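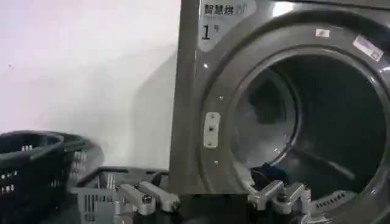
Plenden Members' Forum
Teaching by Demonstration – Laundry Tasks
Thread: Hand guiding or remote control for unloading a drum?
February 2026

policarpio_desk
Our group is preparing a set of demonstrations in which a two-armed robot removes garments from a front-loading machine. The present plan calls for 70 demonstrations by remote control. A colleague proposes that half be done by hand guiding, with the operator moving the arms directly. Members with experience of both methods are invited to comment.

greltgate_ops
We would advise against mixing the two. When an operator holds the arm, the operator's own hands and sleeves enter the wrist view, and the policy learns from pictures it will never meet in use. We discarded 40 demonstrations in August for this reason.

telow_bench
I must disagree in part. Hand guiding gives the operator a sense of contact that our remote setup does not. At the lower lip of the drum that matters a good deal. Our operators working remotely pressed the fingers into the rim far more often.

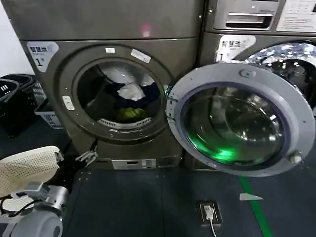

The position of the door should also be fixed in the protocol. Ours is opened fully before each demonstration and left there, and the base does not move once the arm has entered the drum.

greltgate_ops
Contact can be addressed by slowing the arm near the rim. We limit speed to 11 centimeters per second inside the opening. Operators complained at first – the complaints stopped after some practice.

policarpio_desk
Thank you both. A related question: should failed grasps be kept? Dark garments are easily lost against a dark drum, and our operators often close on nothing and try again.

telow_bench
Keep them, provided the operator recovers within the same demonstration. Mark the failed attempt in the log.

greltgate_ops
I would remove them. A set of 500 clean demonstrations is of more use to us than a larger one full of hesitation.

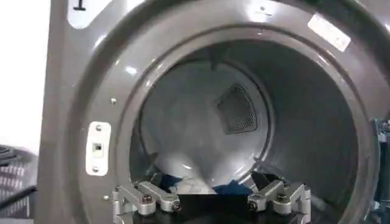 Page 2 of 3

telow_bench
With respect, the previous post assumes that 500 are available. The original poster has 70. At that size, recoveries are the only place the robot will see what to do after a miss.

greltgate_ops
That is a fair point for small sets. I maintain my position on hand guiding.

policarpio_desk
We will proceed by remote control with reduced speed at the rim, and recoveries will be kept and marked. Hand guiding will be tried separately and stored under its own heading. One matter remains open, namely whether the fingers should be spread before they enter the drum or only once they are above the laundry.

telow_bench
Before entry, if the opening allows it. Please state the starting width in your log.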